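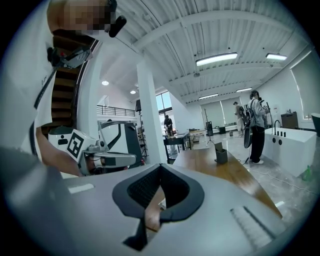 A hand-held gripper with its marker, long wooden table behind.

March 20, 2018
By a staff writer

Write the Rules Before the Robots Arrive

Fifteen pages. That's what passes for a hand-held gripper standard at most shops, and 6 of those are definitions. I read the Undel draft on the train. Then the Pronura one. Neither says what to do about a cable on the floor.

Cables matter. People walk with gear strapped on, eyes on their hands, and a thin white cord on gray floor is easy to miss. One line would fix it. Tape it or lift it. Done.

Same with markers. Gloves with printed cubes, tools with printed squares, all of it useless if the print is scuffed and no one wrote down who checks. Check at the start of a shift. Check again after lunch. Sign somthing. 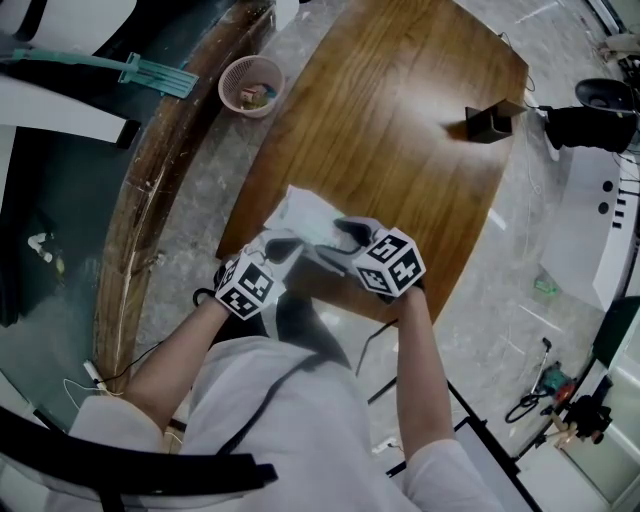
What a short rule looks like

One page, on the wall, big type. The Khunthong guide gets close but wanders off into 41 footnotes. Who reads footnotes with gloves on?

Mine would cover straps, cords, markers, breaks. And soft stuff. A draped sheet on a table hides whatever is under it, so say out loud when you're about to pull it.

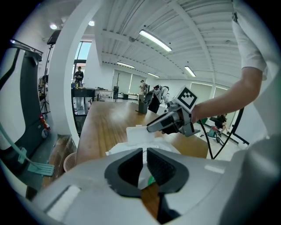

Then there's the two-tool problem. Two people, one table, both reaching. Most drafts assume a single operator. Tetisberg at least asks for a spoken "mine" before anyone goes in. Good. Copy that, teh whole industry.

Comments on the Undel draft close in April. Send some, even short ones.

Related
Pronura's checklist, reviewed
Do glove markers need a shelf life?
627 comments on one safety draft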